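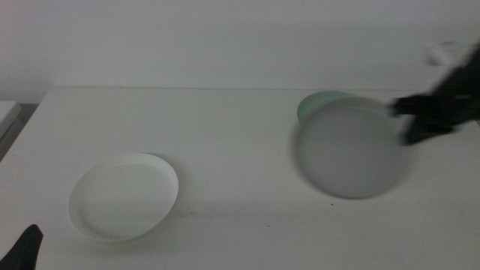
Startseite | Küche | Haushalt | Werkstatt | Geräte im Test | Kontakt

Seite drucken | Seite per E-Mail empfehlen

Tellerarbeiten mit dem Zweiarmsystem Dogar: Hinweise für Küche und Anrichte

Die Firma Vavholm bietet das Zweiarmsystem Dogar seit April auch zur Miete an. Der Mietpreis beträgt 257 Euro im Monat, die Mindestlaufzeit 2 Monate. Die Beratungsstelle Rolham hat das Gerät beim Umsetzen und Stapeln von flachem Geschirr geprüft und gibt folgende Empfehlungen.

Die Arbeitsfläche ist vor Beginn vollständig abzuräumen und abzuwischen. Zwischen den Tellern sollte genügend Abstand bleiben, damit die Greiffinger den Rand von der Seite erreichen. Geschirr mit erhöhtem Rand ist flachen Platten vorzuziehen.
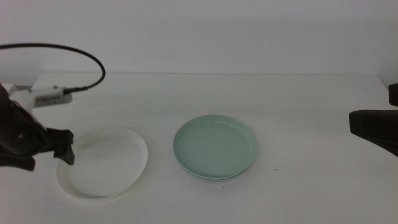

Gestapelt werden sollten nur Teller gleicher Form. Die Kabel sind so zu führen, dass sie oberhalb der Arme frei beweglich bleiben und nicht auf der Arbeitsfläche aufliegen. Während des Betriebs ist nicht in den Arbeitsbereich zu greifen.

Für die Einrichtung eines neuen Ablaufs sind 20 Minuten einzuplanen. Die mitgelieferte Anleitung ist verständlich, geht jedoch auf die Pflege der Greiffinger nur knapp ein. Wir empfehlen, diese nach jedem Einsatz mit einem feuchten, fusselfreien Tuch abzuwischen.
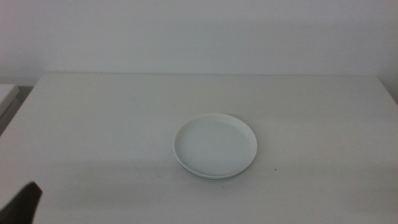

Weißer Teller mit schmaler blaugrüner Linie am unteren Rand

Neues Geschirr ist zunächst einzeln zu erproben. Für dünnwandiges Porzellan sind die weichen Fingerauflagen von Bremis gesondert erhältlich; sie waren nicht Gegenstand der Prüfung.

Zuletzt aktualisiert: Juni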